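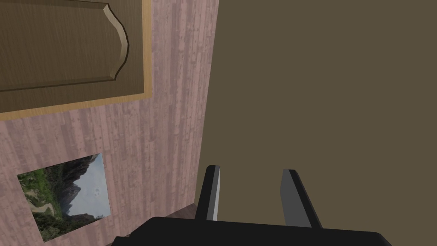
4. So can it do the chores yet?

Short answer: a few of them, on a good run, if you're patient. I'll get to the long answer, but first I should say what we counted as a chore, as we argued about it for most of November and the definition changes the result quite a lot.

We wanted jobs that a person in a normal house does without thinking. Open the cupboard. Put the mug away. Wipe the bench. Shut the drawer that somebody left hanging out. Luuk Dijkstra wanted to include folding tea towels and I talked him out of it (cloth is its own paper, and I've read enough of them to know I don't want to write one). We ended up with 15 chores, all of them done by a single arm with a plain two-finger gripper, all of them in simulated rooms built with our own scene tool, Stilar. The policy under test is Jidodetti, described back in Section 3.

Each chore got 200 attempts, with the room reshuffled every time. By reshuffled I mean the wall and floor finishes get swapped, the colours move about, the pictures change, and the camera on the wrist starts from a slightly different pose. Figure 4 shows a starting view from the cupboard set. There's a panelled door up in the top left corner, pink boards behind it, a mountain print sitting crooked on the boards, and the two fingers open at the bottom. Quite a lot of our starts are like that, with the thing the arm is meant to deal with only partly in view, so the first job is to go and look for it.

Figure 4. Wrist view from a rendered cupboard scene. Part of a cabinet door at upper left, landscape picture at lower left, gripper fingers at the bottom.

4.1 Doors and drawers

I'd expected doors to be the easy ones! You grab, you pull, you're done. Well, the pulling is fine. Once the fingers have hold of a handle the policy is lovely to watch, and it'll follow the swing of the door in a smooth arc that I couldn't have scripted by hand. Getting to the handle is where it all goes sideways. When the first view has only a corner of the door in it, the arm has to guess which way the rest of the door goes, and about that it has some very odd opinions. It likes edges. Give it a strong straight line, like the seam between two surfaces, and it will often drift along that line for a while before it turns back.

Raised panels were a nuisance too. The curved profile catches the light along one side, and from close up a highlight like that looks a fair bit like a bar handle. We watched replay after replay where the fingers closed neatly on a bit of moulding. Yayra Tsikata went through the failed runs and sorted them by what the gripper touched first, and moulding was the most common answer for panelled doors. Flat doors didn't have the problem at all.

Drawers went better. They move in one direction, and a bad grip often still shifts the drawer a little, after which the policy can see a gap and hook a finger into it. I'd call that cheating if a person did it, but it's a fair way to open a drawer.

4.2 Clutter on the walls

Heledd Cadwaladr asked early on whether the pictures mattered, and I said no, quite confidently. They do. When we pulled every print out of the rooms and left the rest alone, the search phase got shorter on the cupboard chores. Our best guess is that a landscape print has depth in it (paths, slopes, a peak further off) and the depth head tries to make sense of all that as real space. We ran the same test with prints of plain colour and the effect mostly went away. I'd like to see someone check this on a real arm before anybody leans on it too hard.

4.3 Tidying and wiping

Mugs, tins and other stiff things that fit between the fingers are in decent shape. Wiping is slower than you'd believe. We gave every chore a cut-off of 100 seconds, and the wipe used all of it more often than any other job, usually going over the same clean patch with great care while the spill sat off to one side. Yasir Cheema tried rewarding coverage and the arm learned to make big loopy swipes, which covered more bench and knocked over more mugs. We've left the original version in the results.

4.4 What we'd change

Mostly the start poses. Up to 30 steps of each failed cupboard run went on looking around before the handle came into view, and a person would simply step back. Our arm can't step back, but it could be taught to lift and tilt before it commits to a direction, and Xóchitl Lozano has a first go at that running now. We'd also like more moulding styles in the door set, as Stilar leans heavily on one curved profile and I suspect we've partly measured how the policy feels about that particular curve.

Would I have it in my own kitchen? For the drawers, maybe. The bench I'll keep wiping myself for now. Section 5 compares these numbers with the older Vrettos baseline on the same rooms.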